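Sleeve on the hand during wrist-cam collection: does it hurt?

carpetlegs wrote:
We've been testing whether dressing the robot changes what a policy learns from the wrist camera. Half our walking clips have the knit cover on, half are bare. 576 clips so far, all from the Skurwood setup. Covered, you mostly get fingertips and floor! 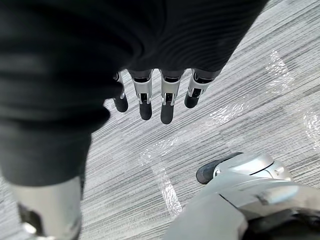 Four fingertips below the cover, silver foot lower right.

My early result is that the covered policy loses 2 points on reach and gains a little on not bumping into stuff. Small, but it held over 13 seeds.

widmer_fan wrote:
Not buying it. The Widmer baseline crops the top of the view anyway, so you may just be measuring the crop.
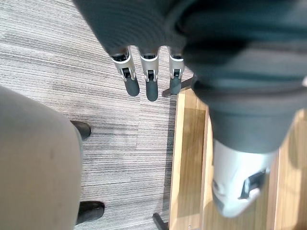
Run the bare clips with a black mask in the same spot and I'll believe you.

carpetlegs wrote:
Fair – a mask doesn't sag or swing the way cloth does, though. I did try a fixed one on 104 clips and it landed in between, which annoyed everybody here.

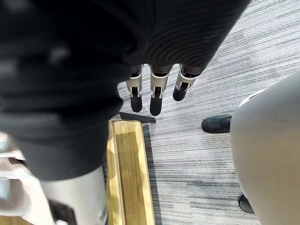 I still think the moving hem is what matters, and I'd like to see it on the Pastader arm before I write it up.

zodden_ops wrote:
We saw the opposite on Zodden, cover was worse at everything. But our knit was way thicker, so who knows.
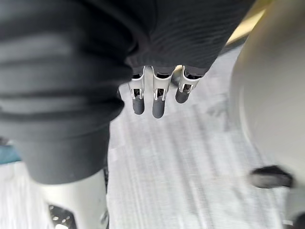 Did you keep the exposure locked for both halves?

Locked for all of them, bare and covered. I'll post the masked numbers Friday.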